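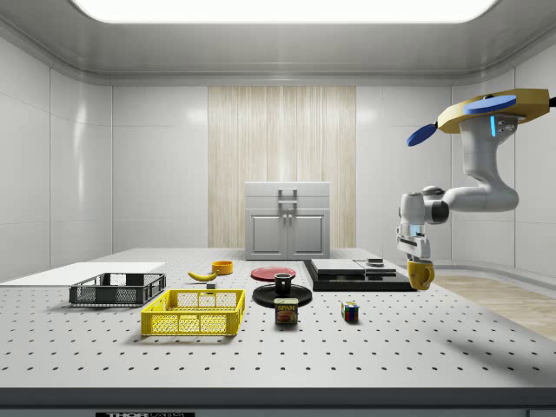 Manríquez
Controls technician, Zurel
May 3, 2019

Comparing two grippers in simulation before you buy

This page covers how to run the same pick test with two grippers on one simulated arm. We used it to compare the Ballix two-finger gripper with the Claline, and the steps are the same for any pair that mounts on your arm.

1. Load the table and the arm. Use the perforated tabletop model, with the arm on the right. Save this as your base file and don't edit it again.

2. Add the objects. Pick things with different shapes. Our set includes a yellow mug, a banana, a SPAM can, a small Rubik's cube, a small orange bowl and a flat red plate. The two crates stay on the left side of the table. Leave the plate in even if you expect both grippers to fail on it.

3. Attach the first gripper. Set the tool offset to the point between the fingertips. If the offset is wrong, every pick will miss by the same distance, and it looks like a camera problem.

4. Start with the mug. Close both fingers on it, lift it just clear of the table and pause the run there. Check that the fingers don't pass through the mug wall. If they do, lower the closing force and reduce the time step.

5. Run each object 15 times. Shift the start position a little between runs and save the list of positions.

6. Swap grippers and load the saved positions. Change only the gripper model, the tool offset and the maximum opening.

7. Compare the logs. Sort failures into missed, slipped and dropped. In April our first log had 3,064 lines, most of them contact warnings, so filter those out first.

Results for the Ballix changed a lot when we raised the friction value. The Claline was less sensitive to it. Measure friction on your real fingertip pads if you can, and enter that number before step 5.

Files were saved in version 11 of the scene format. Older versions will open them but drop the friction settings.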